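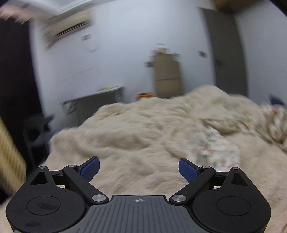 Week three with the Kellberg hand-held gripper, the rental kit, the one you lot kept asking me about. A thread, with complaints.

What you get for your money: one gripper, one charger, a case with foam cut for a slightly different gripper, and a login for the Agudelo portal. You do chores with it at home, it records, they pay the session back against your rental. Someone's robot learns to make a bed. In theory.

I did the bedroom module first. I thought bedding would be the easy one. I have been making beds for most of my life with no formal training.

Bedding is not the easy one. The Kellberg has two fingers and a blanket has no edges, at least not a shaggy one. You go in with the tips open, you close them, and you have a pinch of fluff. Lift. The blanket stays where it was and you own some fluff.

What works: come in low, push forward until a fold stands up between the tips, then close. Hortensia Villanueva posted this on the forum back in February and I ignored it for two weeks out of pride. Sorry Hortensia.

Thin cotton is a different animal. The blue pads grab it first time and then won't give it back. I spent a good part of Tuesday shaking a pillowcase off like a dog with a sock.

The pads are the best thing on it, mind. Blue, textured, one on each face of the tips, and after three weeks mine look hardly worn. Spares are sold in pairs. The postage costs more than the pads.

Weight. The listing says 700 grams. My wrist says otherwise by the end of a session, but my wrist has never liked work. It's all up front in the arms, so you feel it most when you reach across to the far side of a double bed. Do the far side first.

The black-and-white crosshair mark on the middle plate needs to stay clean and uncovered. I had a thumb over it for an entire session. The portal accepted the upload, thought about it overnight, then rejected it with the single word "target". Lovely people.

Those rejections, then. You need 50 accepted clips before the first rental credit lands. I've had a fair number bounced, mostly for "motion". If you whip round to look at the door because the bell's gone, that's motion. If you swing the thing up to start, also motion. Start still, count two, then move. Finish the same way.

Support is one man, as far as I can tell. He signs himself Ridwan Gunawan and answers at hours no one should be awake. He's been very patient. I asked whether I had to tidy the room before recording and he wrote back "No. Please do not." Best email I've had all year.

So my room goes in as it comes. Boxes stacked at the back, stuff on the desk, blanket in a heap. For once somebody wants it like that.

Battery: the full 90 minutes, which I didn't believe until I timed it. Charging takes an age and the light is green both when it's charging and when it's done. Who signed that off.

@ Nkechi Etim asked how it compares with the Ernadow one. Only had a go of that at a friend's - nicer handle, much stiffer linkage, no give when you lean on a mattress. For hard objects I'd take the Ernadow. For anything soft, the Kellberg by a mile.

Would I buy one outright? They want roughly 2000 for it. No. I've had cars for less. Renting is fine if you've a few free evenings and don't mind feeling like a crab.

Kitchen module next. It opens with "cutlery, mixed". I'll need a lie down first, and the bed's a state.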